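Duvargate's new playground opens to families

DUVARGATE, May 30, 2026 – Kids in Duvargate have a new favourite place to climb! Powell Park playground is open after a build that began in April, with a rope tower, a sand pit and a wheelchair-accessible merry-go-round at its centre. 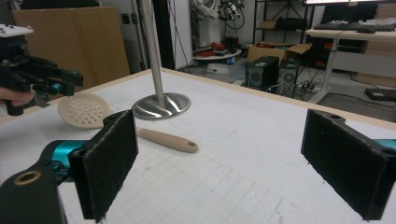 The play area covers 1264 square metres beside the creek path, and local families had a big say in it. Designer Océane Petrenko received 108 drawings from neighbourhood children, and the winding slide comes straight from one of them.

"I've never had so much fun with a brief," said Petrenko. "They wanted tunnels, they wanted more tunnels, and they got them!" 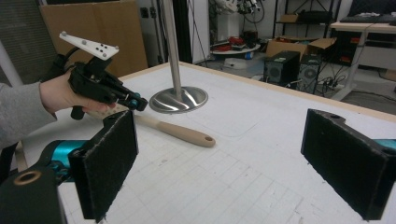
A hand in a grey sleeve holding a black gripper.

Hondley Landscapes built the playground and planted maples along the south fence for shade. There are two water fountains, plus picnic tables near the parking lot.

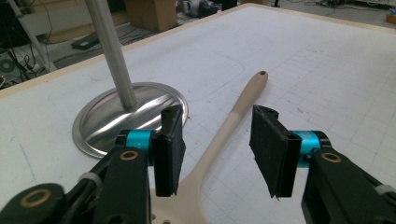
The park is open from dawn to dusk, and admission is free.

Media contact: Kirsten Lévesque, Duvargate Parks and Recreation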